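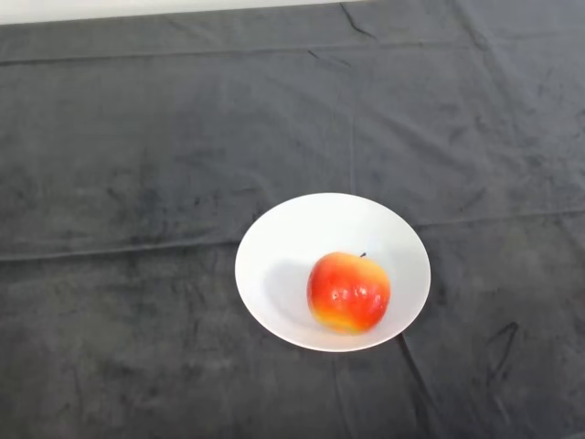 Equipment Plan for the Rendham Bench
Siamak Golestani and Dalia El Khatib

1. Scope
This report sets out what the group should buy before the second term. The task is fixed: one arm, one multi-fingered gripper, picking and placing fruit. Funds must be committed by February.

2. Test items
Items must be cheap to replace and easy to see against the background. We chose a dark grey cloth, plain white dishware and apples. The allowance is $80 for the term.
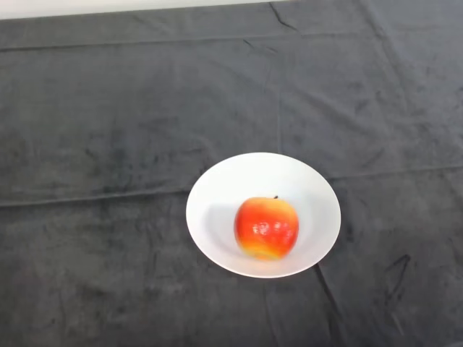

3. Gripper spares
Urora sells fingertip pads in sets of 4 at $184 a set. Skotirus quoted a lower price but a delivery time of almost 9 weeks, so we recommend Urora. One set should be ordered now and one held in the budget. Cables are covered by the Cunha service plan.

The gripper closes on the apple from above and below, so pads are budgeted for both finger assemblies.
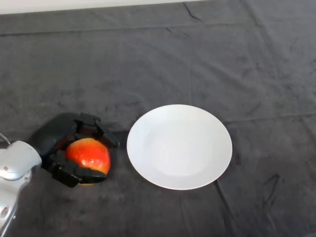 Why not buy a second gripper?
The cost would use up the money set aside for pads, and the bench has only one arm to mount it on.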